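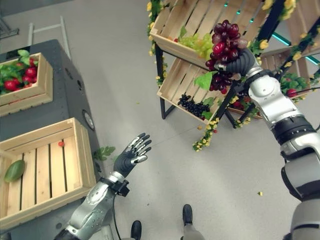

Segundo Lensa Ayele, as uvas vermelhas deviam ficar em cima, à altura dos olhos, e quem as deixa para o fim acaba por pendurá-las onde calha. Kamran Kazmi respondeu que onde calha também é uma categoria e pediu que fosse acrescentada à lista. Foi acrescentada. Chama-se "outro".

LEIA-ME: Banca Lireck, notas de arrumação de fruta em caixas de madeira
Versão 2, abril de 2018

O que está nesta pasta

Fichas de arrumação de uma banca de fruta pequena, com caixas de ripas, uma mesa cinzenta-escura e um expositor de estrutura preta onde as caixas assentam inclinadas para quem chega. Cada ficha diz que fruta estava em que caixa, em que estado de desordem e para onde devia ir. O assunto é modesto. A pasta tem 90 fichas, e ainda há quem peça mais.

Ficheiros

fichas.csv: uma linha por ficha, separada por ponto e vírgula, em homenagem às vírgulas decimais que ninguém usou.
vocabulario.txt: os nomes permitidos para a fruta e para os sítios.
disputas.txt: os nomes que alguém queria e não conseguiu. É o ficheiro mais lido.
planta_banca.txt: a disposição de referência, desenhada com traços e barras. Abrir com letra de largura fixa ou aceitar as consequências.

Campos

id: número da ficha.
origem: mesa, expositor, chão, outro.
destino: os mesmos valores, menos "chão", retirado depois de uma conversa breve.
conteudo: nomes do vocabulário, separados por barras.
ordem: arrumado, passável, a meio.
obs: texto livre, muito mais livre do que se esperava.

Vocabulário

uva_vermelha, uva_verde, vermelho_redondo, verde_comprido, folha, ramo_solto.

"Vermelho_redondo" serve para o que uns chamam tomate e outros chamam cereja grande, conforme a fome. "Verde_comprido" nasceu de uma troca de mensagens sobre se certa peça era manga ou pepino, que terminou sem vencedor e com um sublinhado no meio. Quem precisar de rigor botânico deve procurar noutra pasta.

As folhas contam como conteúdo quando estão presas ao cacho ou entaladas entre a fruta. Se caírem, passam a ramo_solto, com origem "chão", e alguém terá de se baixar.

Como se arruma uma caixa

A regra da casa Warraich, de onde copiámos a disposição, é que uma caixa quase vazia parece abandono e uma caixa cheia até acima parece prateleira de armazém. Entre as duas há uma faixa estreita a que chamamos "passável".

Os cachos vão primeiro, com o pé escondido e os bagos virados para a frente. Depois entram as peças compridas, encostadas a um lado. Os redondos ficam para o fim, porque rolam. Uma folha sobre o cacho disfarça muita coisa e é permitida. Duas já se notam.

Na mesa ficam as caixas em preparação. Só sobem ao expositor quando o conteúdo bate com a ficha. Para as mudar de lugar, pega-se na própria caixa com tudo lá dentro, o que é mais rápido do que esvaziar e repor, e tem a desvantagem de o verde comprido chegar sempre a um sítio diferente daquele de onde partiu. 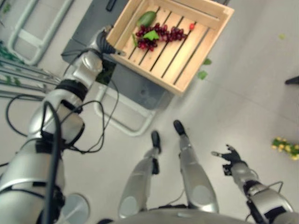 Daí o campo "ordem" ser preenchido depois da mudança e nunca antes. Nas primeiras 19 fichas fez-se ao contrário, e todas dizem "arrumado" com uma confiança que hoje nos comove. Ficaram como estavam, marcadas com "obs: ver LEIA-ME". Já viu.

Convém também lembrar que as ripas do fundo deixam folgas. As uvas atravessadas sobre elas aguentam-se bem. Um redondo sozinho procura o canto. Se a ficha disser "centro" e o redondo estiver no canto, vale o canto.

Limitações

A pasta cobre uma única banca. Não serve para peixe, pão, nem para a secção de legumes da Cisen, que tem regras próprias e um tom menos simpático.
Das fichas todas, 55 têm observações. As restantes foram preenchidas depois do almoço.
"A meio" foi usado tanto para caixas meio cheias como para pessoas que se foram embora. Não houve maneira de separar os dois casos.
Não há pesos nem preços. Pediram-nos preços. Continuamos sem preços.

Alterações

Versão 2: "chão" deixou de ser destino; acrescentado "outro"; uvas separadas por cor.
Versão 1: havia só "uvas", e éramos mais felizes.
Em julho está prevista a revisão da planta, com uma segunda proposta de Lensa Ayele para o piso de cima e uma objeção de Kamran Kazmi, já entregue.

Uso

Pode copiar, alterar e contrariar. Se mudar nomes no vocabulário, mude-os também nas fichas. Agradece-se que as disputas novas venham por escrito e tenham menos de uma página.

Imprimir esta página | Enviar por e-mail

Relacionados
Caixas de ripas: limpeza e empilhamento
Cisen: secção de legumes, regras próprias
Baltance: etiquetas para expositores inclinados
Disputas encerradas, arquivo

Contacto | © 2018 Banca Lireck | Voltar ao topo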